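Budgeting the sorting cell, part two

Last time I worked through the arm quotes and left the fixtures for later. The fixtures have turned out to be the more awkward half of the budget, so they get their own post.

The job is unchanged. Short cylinders, two colours, moved between two narrow trays by one arm with a parallel gripper. Larasati Jugah and I split the planning: she has the layout and the cycle model, I have the spreadsheet. We agreed in July that no purchase order goes out until the layout has been run in simulation with the real tray spacing, and we have stuck to that.

Current lines, all before tax:

Tray pair, machined, from Flurkau: $2,188
Gripper fingers, one spare set, from Paritz: $197
Pedestal bolts, shims and adaptor plate: $188
Arm: carried over from part one

The tray price is the one I keep going back to. Flurkau quotes for aluminium with a hard anodised finish and a positional tolerance we don't need. Gyamfi will fold the same profile from sheet for less, but their lead time is 4 weeks longer and the side walls are only held to the nearest half millimetre. With cylinders lying crosswise, side wall error goes straight into the grasp pose. Larasati is rerunning the model with the looser figure before we rule it out.

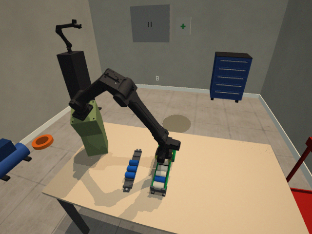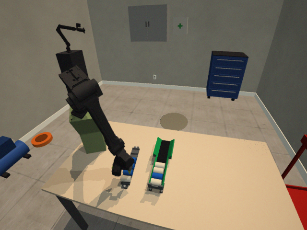

Two views from the layout simulation, with blue and white cylinders in the trays and the arm on its green base.

Reach is fine across both trays at the current pedestal height. Clearance is tighter. The fingers come down close to the neighbouring part, and any increase in finger thickness will have to be paid for with wider pitch, hence a longer tray, hence a new quote. I have asked Paritz for the thin profile and will not price the standard one.

The table is the other open item. The modelled top is far larger than two trays require, and I was inclined to shrink it until I added up what else has to sit on it: the controller, the emergency stop, a feeder if we ever get one. A bigger bench costs little compared with moving a pedestal after it has been bolted down and calibrated. It stays as drawn.

Software is a single line for the moment. Flemitetti license their planner by the seat and offer a maintenance plan on top. We will take one seat and no maintenance in the first year. If the planner needs an update to talk to the arm's firmware, that decision will look poor, so I have put the maintenance fee in contingency where I can find it.

Not yet costed: guarding, freight, and the electrician. Freight on the pedestal depends on whether it ships with the arm or on its own pallet, and the supplier has given me both answers. Guarding waits on the risk assessment, which Larasati has in draft. I'll post the revised totals once the freight quote is in writing.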